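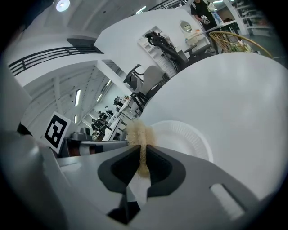

Forty-eight by Friday, Loltiso said. Tufts, tassels, whatever you call the fluffy end bit. Chrysoula called them tails.

She'd pushed everything else off the big white table. Paper plates only. Good tails on the plate, bad ones in her coat pocket, and the pocket was getting fat.

"You're still at it," her sister said. Up on the mezzanine, leaning over the rail, eating something.

"Come down and help."

"I have a call."

She did not have a call.

Pull, fold, wrap, snip. Fuzz on her sleeves, fuzz in the tea. The fiber had come from Oltach in a sack with no label, and it smelled like a barn, and their mother would of loved it. Their mother who made a tail for every cousin, every baby, tied it over the crib and never said what for. Keeps the corners quiet, she said once. That was all anybody got.

Chrysoula Chrysikopoulos, full name on the order form, had told the shop it was an old island custom. Was it? She'd made that up on the phone. Six hundred dollars, half up front, and the half was gone already. Boiler.

Snip. Too short. Pocket.

"What do you do with the bad ones?"

"Nothing. Throw them out."

"Mama didn't throw them out."

Chrysoula stopped. Scissors open.

No. She hadn't. There was a pillow. Green, lumpy, lived on the chair by the stove, and you weren't allowed to sit on it. Years they'd walked around that pillow. It went to Rernholm with the chair when the house was sold, and who knows after that.

"You think that's what was in it?"

"I know it was. I cut it open when I was nine." Chewing. "She sewed it back up and didn't say a word to me till Sunday."

Footsteps on the stairs then, finaly. Socks on wood. Her sister sat down across from her and wiped her fingers on her jeans and looked at the plate.

"These are kind of ugly."

"They're supposed to be."

"How many left?"

"Don't ask me that."

Her sister took a handful from the sack. Folded it wrong, way too thick, wound the thread left over right the way their mother did, the way Chrysoula had been trying to get all week and couldn't.

"Do that again," Chrysoula said. "Slower."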